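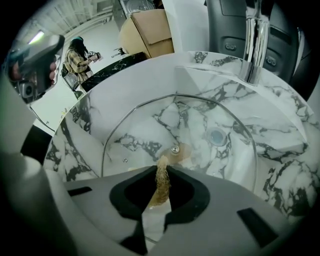 Your Zavcombe softener is now plumbed in and standing level, and you have reached the part of the guide where it starts to earn its keep. Section 5 takes you through filling it with salt, setting the hardness, running the first clean and then living with softened water for the first few weeks. Please do read it through once before you begin, ideally with a cup of tea, as a couple of the steps have to be done one after the other without a long gap. People often ask us what will change around the house and how soon, and the answer is that the kettle and the shower screen tend to show it first. Marks that were there already are a different matter. A faint amber-brown stain around the drain of a white basin, like this one with its grey-black marbling, should not be expected to vanish by itself once the water is soft, and you will find some gentle advice on old marks at the end of the section.

Section 5: Starting up and settling in

Before you begin

You will need one full bag of tablet salt, a clean jug, a dry cloth and one of the hardness test strips from the Skillar envelope taped inside the lid. Check that the bypass valve is still turned to BYPASS. If the plumber has left it open, turn it back now and wait a few minutes before going any further.

CAUTION: Use only tablet salt sold for water softeners. Table salt, dishwasher salt and rock salt can clump in the cabinet, and clearing it out again is a long and rather miserable job.

5.1 Filling the salt cabinet

1. Lift off the lid and put it somewhere it will not be trodden on.
2. Using the jug, pour in clean cold water up to the lower line on the inside wall. You only have to do this once. After today the softener will look after its own water level.
3. Tip the salt in slowly, keeping it away from the round white tube in the corner. It is fine if a few tablets land on top of the tube cap, just brush them off.
4. Stop when the salt reaches the upper line. A little under is better than a little over.
5. Wipe any spilt salt off the rim with the dry cloth and replace the lid.

Note: Salt left sitting on a metal surface will mark it in time, so have a quick look at the floor and at any pipework nearby before you put the cloth away.

5.2 Setting the hardness

1. Run the kitchen drinking tap (the one that is not softened) for a minute.
2. Dip a test strip in a glass of the water, shake it once and lay it flat.
3. Compare the strip with the colour chart on the envelope and make a note of the number beside the nearest match.
4. Press and hold SET until the display blinks, then use the arrows to bring up your number.
5. Press SET again. The display will stop blinking.

If your strip falls between two colours, choose the higher one. The softener will use a touch more salt, but you won't run short of soft water on a busy morning. Households that get through more than 2,000 litres between cleans should also switch on the High Use setting, which you will find on the second page of the menu.

5.3 Running the first clean

1. Turn the bypass valve slowly to SERVICE. Take your time over this - opened quickly, the pipes may knock.
2. Look over every joint for drips, and feel underneath with a dry finger.
3. Press and hold CLEAN for three seconds. You will hear the valve move and, shortly after, water going down the drain hose.
4. Leave the softener alone until the display goes back to the clock. Please don't run baths or put the washing machine on in the meantime.
5. Choose the tap furthest from the softener and run it, cold first and then hot, until the water comes through clear.
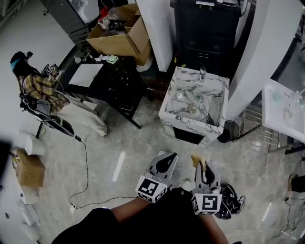
Do the same at each of the other softened taps in turn, working your way back towards the unit. A slight cloudiness in the first glass or two is only air and will go if you let the glass stand. If it has a salty taste, run one more clean and try again.

CAUTION: If the water is still salty after a second clean, turn the valve back to BYPASS and ring the Zavcombe helpline. We answer from 8 in the morning, and there is no charge for a visit while the softener is under guarantee.

5.4 The first few weeks

You will need a good deal less soap, shampoo and washing powder than you are used to. Start with half and see how you get on. Some people feel at first that the soap isn't rinsing off their skin - it is, and the feeling becomes quite ordinary after a while.

Your hot water may carry a few white flakes while the old scale loosens. Unscrew the shower head now and then and tip them out.

Old marks on basins and baths are best dealt with by hand:

1. Check what the maker of your basin recommends, and follow that if it differs from what we say.
2. Rinse with warm water and wash with a drop of washing-up liquid on a soft cloth.
3. Work gently around the waste and the overflow, rinse again and dry.

CAUTION: Never mix cleaning products, and keep acidic descalers well away from natural marble.

Top up the salt when you can see water above the tablets. Section 6 covers salt, holidays and what to do after a power cut.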